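The Long Road to a Loaded Dishwasher

My grandmother's kitchen had a drawer that everybody in the family called the fix-it drawer, and if you grew up in a house with one you already know what was in it: fuses, twine, a flashlight that needed a smack, and batteries of uncertain age rolling around in the back. I have been thinking about that drawer all spring, because I spent a good part of April asking people who build robots when one of their machines might be able to take it over for me. I don't mean the vacuuming (I have a little disc that does that, and it gets stuck under the radiator most Tuesdays). I mean the small, fiddly, put-your-glasses-on jobs that eat up a Saturday morning.

The short answer is that it depends a great deal on the job. Folding has come along nicely. At Virnow, a small company with a workshop above a tile showroom, I watched an arm fold hand towels for most of an afternoon, and I'll confess I found it as soothing as watching somebody knit. It got through 16 of them while I drank two cups of coffee. Three came out looking like something I would have done in a hurry, and the rest were better than mine. Then one of the engineers handed it a fitted sheet, and we all went to lunch.

Dishes are harder, and for reasons I hadn't considered. A plate is easy enough to hold once you have hold of it, but it has to be found first, under the forks and the soaking pan, and everything shiny plays tricks on a camera. Desmond Alcantara, who has worked on robot hands at Unalis for nine years, told me that his team once collected over 400 practice runs of a mug going into a dish rack before the thing would go in the right way up with any regularity. He wasn't complaining. He said it with the tired fondness you hear from parents of toddlers.

The shop floor tells much the same story, only with better lighting. Kowalczyk, a family firm that repairs small appliances, tried an arm at one of its benches last year and kept a list of every chore it was given. There are 209 entries on that list, and I was allowed to read it through. Moving parts from one tray to another went well, and so did sorting screws by length. Anything with a spring, a clip or a stuck lid has a row of sad little notes beside it. The people at the bench still do those by hand, and they've gone back to using the arm for fetching, where it earns its keep.

Which brings me back to the drawer. Changing the batteries in a remote control is about as humble a chore as a home can offer, and most of us do it without looking away from the television. For a machine it's a whole string of puzzles: what to hold, what to pry, how hard to push, and where to set the cover down so it can be found again.
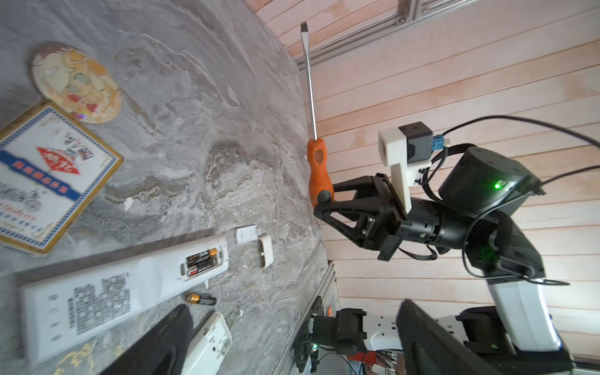 Desmond Alcantara thinks people pay too much attention to the tool and not enough to the pushing. A screwdriver can be held by nearly any gripper on the market, he told me, but knowing when the plastic is about to give is something we feel in our fingertips, and he would be glad to see that solved before he retires. He wouldn't guess at a year. Over at Atico, where they are working on the same sort of touch for jar lids and cupboard latches, I couldn't get a year out of anyone either.

So for now I'm keeping my Saturday mornings as they are. I would happily hand over the towels tomorrow – and the sheets too, if anyone can teach a machine what to do with the corners – but the remote in my living room has been slow to answer lately, and I know perfectly well who will be digging through the drawer for a pair of double-A's tonight.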